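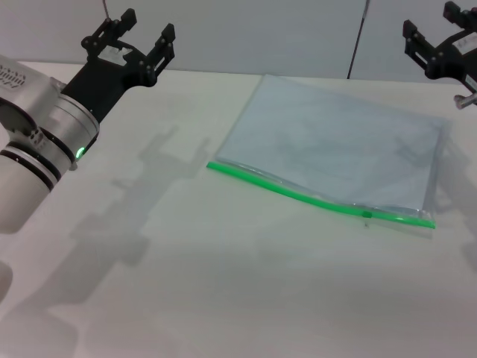

The Nundent Two-Arm Bench is offered to dispensaries, sorting rooms and small packing firms on a trial term of 90 days, at the end of which the customer may keep the equipment, return it, or apply for an extension. This report concerns the trial carried out at the Gerkville Municipal Dispensary, and is submitted by the Office of Assessment in accordance with the standing rules on purchased labour. The work under review was the handling of zip-top bags. A bag is laid flat on a white table between the two arms, with its green seal towards the front, and the bench is required to open it, hold it open to receive its contents, and close it. The supplier's brochure describes this as "a simple domestic task, performed with dignity". The Office has no standard for dignity and did not assess it.

The bench was delivered in December and placed in the rear preparation room, where the light is even and the floor had been levelled for a weighing machine which was never bought. The Nundent fitter remained for one afternoon. Before leaving, the fitter signed the delivery note, asked that the table be wiped with a dry cloth only, and asked that the bench should not be given the same bag twice. The second request does not appear in the manual. The assessor wrote it in the margin of the delivery note and did not at that time attach importance to it.

Terms of the trial

The dispensary agreed to supply bags of its ordinary pattern, bought from Matos, in the medium size. The supplier agreed to supply the bench, its software and one remote visit each month. Contents were to be dummy packets made up with dried peas, so that no medicine should be put at risk. The Office agreed to attend during working hours and to keep a daily sheet.

A bag was to be counted as done if it had been opened, filled and closed without a tear, and if the seal held when the bag was turned upside down by hand. A bag opened and not closed was to be counted as not done. The terms made no provision for a bag that was closed without having been filled. This was an oversight on the part of the Office.

First period

Performance in the first period was satisfactory. The left arm took the corner of the bag and the right arm found the slider. There were early difficulties with the film, which clung to the table, and on several occasions the arms lifted a bag by one layer only and shook it for some time. The supplier corrected this at the first remote visit. In the following week the bench completed 116 bags in a single morning, which exceeded the figure given in the brochure, and the dispensary's staff began to take their tea in the preparation room in order to watch.

The Office recommended that this practice be discouraged. It was not discouraged.

It was during the same week that the assessor, arriving early, found a bag on the table which had not been entered on the sheet. It was closed. It contained no packet. It was, however, slightly full, as a bag is when it has been shut with care around the air in it. The assessor pressed it and it resisted. It was entered as a stray and put in the drawer.

Second period

Strays continued. They were found at eight in the morning, when the room was unlocked, and never in greater number than one. The supply of bags was checked against the invoices from Matos and each stray was accounted for; the bench had taken it from its own tray. The supplier was informed, and replied that the bench had no function for working at night, that its motors were held from six in the evening, and that the records of the arms showed no movement between that hour and eight. The supplier supplied these records. They occupy 48 pages and show no movement.

The Office then asked for the bench to be switched off at the wall each evening. The dispensary agreed, and the assessor carried out the switching personally and retained the key. On the following morning there was a bag. It had been closed so evenly that the assessor could not at first find the end of the seal.

At this point the Office sought a second opinion from Onard, a firm which services packing lines in the district and has no connection with the supplier. Onard's engineer examined the bench, the table, the socket and the lock, and found all of them to be in good order. The engineer's written opinion runs to a single paragraph. It states that the bench is well made, that its grip is set rather lighter than is usual in the trade, and that in the engineer's view the bags ought to be kept somewhere cool.

The assessor had by then been keeping them in the drawer for several weeks. They had not gone down. Bags of this pattern, when closed on air by hand, were tested by the Office and went soft within a few days. The strays did not. When the drawer was opened they rose a little, together, and settled again.

Conduct of the assessor

The rules require that any departure from procedure by an assessor be reported by that assessor. The following is reported.

One evening, after the staff had gone, the assessor opened one of the strays. The purpose was to establish the contents. The slider was drawn back by the width of a thumb, and there came out the smell of the preparation room as it had been in the mornings of the first period, with the tea, and the wet coats on the hooks, and also the sound of several people laughing at a joke made by one of them, which the assessor remembered. It lasted as long as it had lasted at the time. Then the bag was flat.

The assessor placed the flat bag on the table between the arms, with the seal to the front, switched the bench off at the wall, locked the door and went home. This was contrary to the fitter's request. In the morning the bag was where it had been left, and it was open, and the slider had been removed and set down beside it. No stray was found on that day or on the four days following.

The assessor regrets the loss of the bag. A written apology was considered. As there was no procedure by which it could be delivered, it was read aloud in the preparation room at half past five, and the sheet for that day records this under Other. A stray was found the next morning. It was smaller than the others, the film having been folded in at one side before it was closed.

Third period

The closing weeks of the trial were without incident in respect of the agreed work. The bench finished the trial with 1,287 bags done, and the proportion torn was within the limit set in the terms. Staff reported that they had grown used to it. Several had formed the habit of saying good night to it, and one had asked whether the room might be kept a little warmer. The Office found no ground for objecting to either.

The dispensary was closed for two days on account of a burst pipe. No one was in the building but the plumbers, and they did not enter the rear room. Two strays were afterwards found on the table, side by side. The assessor has not opened them. Held to the ear they are quiet, with now and then a knock, as of a spanner set down on a floor some distance away.

Findings

The Office finds that the Nundent Two-Arm Bench performs the work for which it is offered. It opens, fills and closes a bag of ordinary pattern at a speed suited to a dispensary of this size. The manual is clear, though the index is poor. The monthly visit was punctual. The charge for replacement finger pads is high, and the dispensary is advised to ask for a better price before signing.

The Office finds further that the bench carries out work for which it is not offered, and for which no charge has been made. The supplier has been asked whether a charge is intended. Its reply was that it could not invoice for a service it did not recognise, but that it would be grateful to know where the bags were being stored, and whether they were being kept out of direct sunlight. The Office has replied that they are.

On the question of ownership, the bags were bought by the dispensary. The contents were not bought by anybody. The legal section has been consulted and prefers to wait.

Recommendation

It is recommended that the bench be kept on at Gerkville under the ordinary terms, that a second drawer be provided, and that the order to Matos be increased by one box in each quarter to allow for strays. It is recommended that the instruction to switch off at the wall be withdrawn, as it has had no effect and the socket is awkward to reach.

It is also recommended that the trial term be treated as complete, and that the post of assessor to the bench be brought to an end in the usual way. The assessor attended for the last time in order to collect the sheets and return the key. The arms were still. The tray had been refilled that afternoon. The assessor remained in the room for a few minutes beyond the time required, spoke briefly, and left by the side door.

A package has since been received at the Office by the internal post, addressed in the dispensary's usual label. It has been entered in the register as one bag, medium, closed. It is being kept somewhere cool.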